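Search the guide Search Clear

Section 4: Starting a shift at the two-arm cell

Hi, Hanan Semaan here. I ran the bag table at Venddale by hand for years, and now I mostly look after the two arms that do it, so I got asked to write this part. My wrists are thrilled! My job has changed a lot, though (more watching, more clearing, more typing into Plotgate), so give yourself a week to get used to it.

1. Log in to Plotgate and pick the bag routine. Ours is saved as 2601.
2. Check that both arms are parked and look over the cable conduits for kinks.
3. Lay the bag in the middle of the table, between the grippers.
4. Step back, close the gate and press Start.
5. Watch the first 3 bags all the way through. After that you can get on with the paperwork. 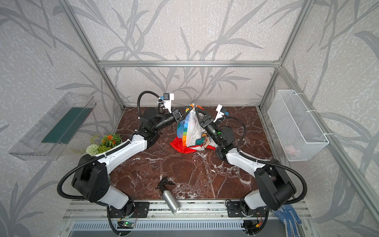

Both grippers holding the upper corners of a bag.

What you're looking for is that little peak in the fabric, with one gripper on each corner. If only one side has hold of it, press Pause and lay the bag out again.

CAUTION: Never reach in to straighten a bag while the arms are live. I know, you did it by hand 700 times a day and your fingers just want to go! Pause first, every time.

Note: If you get two misses in a row, call Dima Srour before you change any settings.

Comments (3)

Tannous: Does step 2 apply after lunch too?

Hanan S.: Yes please, every restart!

Mallby night crew: Still miss folding by hand a bit, but my back doesn't.

We use cookies to remember your settings. Accept Manage choices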